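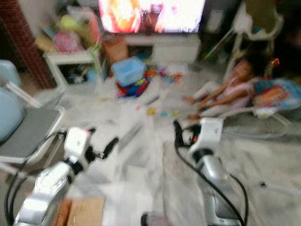

September, a bit after ten at night. Bendik Myklebust came by again to sell me on the water thing. He has read a book by someone at a place called the Nideck Institute, and now everybody we know is supposed to drink only "rested" water, kept cold overnight and never poured over ice. He says he sleeps better. He also quit coffee the same week, which he mentioned only when I asked.

I said I'd try it for a month and write it down, mostly so he'd stop calling. So this is day nine. I feel the way I felt on day one, possibly a little more annoyed. 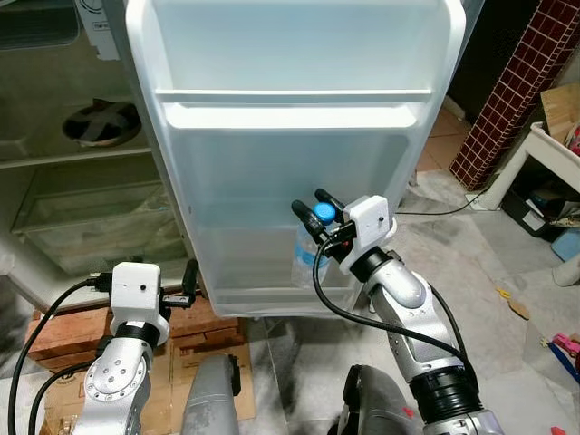 Water bottle in the fridge door, blue cap.

The book costs 415 kroner. I looked at Bendik's copy while he was on the phone. There is a chapter about a village called Plukcombe where people supposedly live to a great age, and I couldn't find the place on any map. Page 381 has a chart with no numbers on one side. I showed him and he said the numbers weren't the point. What is a chart for, then?

There's a study too. Two groups, 600 people all together, and the cold water group reported "greater ease." Ease of what, it doesn't say. They were asked by the same people who sell the bottles, at least as far as I can make out from the small print at the back.
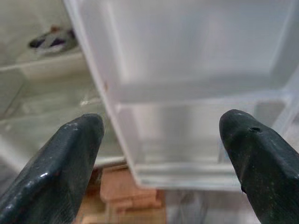

I don't mean to be sour about it. Moen swears by the stuff as well, and Moen is a sensible woman who fixed my taxes two years running. But she also swore by the magnet bracelet, and before that it was no bread after noon. I went along with the bread rule for most of a winter and what I remember is being hungry at four o'clock.

Slept badly, by the way. Up at three, then again before six. Bendik will say that's my body adjusting. If I'd slept well, he'd say that was the water too. I can't think of any night I could have that he wouldn't count. 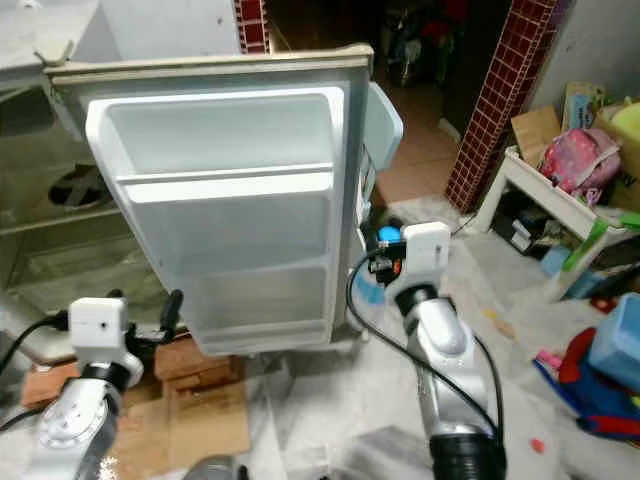
He wants me to come to a talk in Stusta next month. Free entry, which makes me wonder what they sell at the door. I told him maybe. I'll finish out the month because I said I would, and I'm having coffee tomorrow, two cups, and writing that down as well.

Need to call Moen about the tax form. Bed now.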